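Kitchen and Workshop Tips: Before You Pay for a Robot Helper

October 31, 2021

The Flirnix home kit keeps turning up in my inbox, and readers want to know if it's worth clearing counter space for. Gresa, the shop that rents it out, gave me a 30-day trial. I've had it for 9 of those days, and I'm keeping my wallet shut for now.

A few tips if you're tempted anyway.

Measure first. The base wants 40 inches of clear counter, and the brochure is shy about saying so. Tape the outline down and try making dinner around it for a week.

Ask what "prep assistance" means. In my kitchen it meant moving things from one spot to another. It won't peel or wash, and I timed it at 37 seconds to put a lemon in a bowl.

Put a thin mat under whatever it's picking up. A dish towel bunches. A rubber shelf liner from the hardware store does as well as the Backlund pad they try to add to your order.

Skip the Ultow service plan until you've read the part about fingertips. They count as wear items – you pay for those yourself.

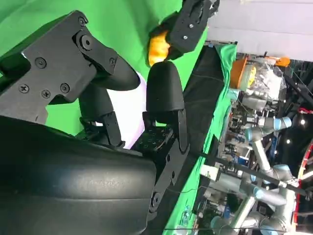 Grip is where I'd push any salesperson hardest. Every demo I've sat through used something firm and easy to get hold of, and a rounded, ridged orange thing like the one in that gripper gives the fingers plenty to work with. Ask to see a ripe tomato, or a greasy pan lid. Bring your own if they don't have one – I did, and the conversation got shorter.

Wipe the fingers with a barely damp cloth and keep cleaner away from the joints. Check the screws while you're at it. Mine needed a quarter turn on day two.

I'll use up the rest of the trial on canned goods and onions. For now the lemons go in the bowl by hand.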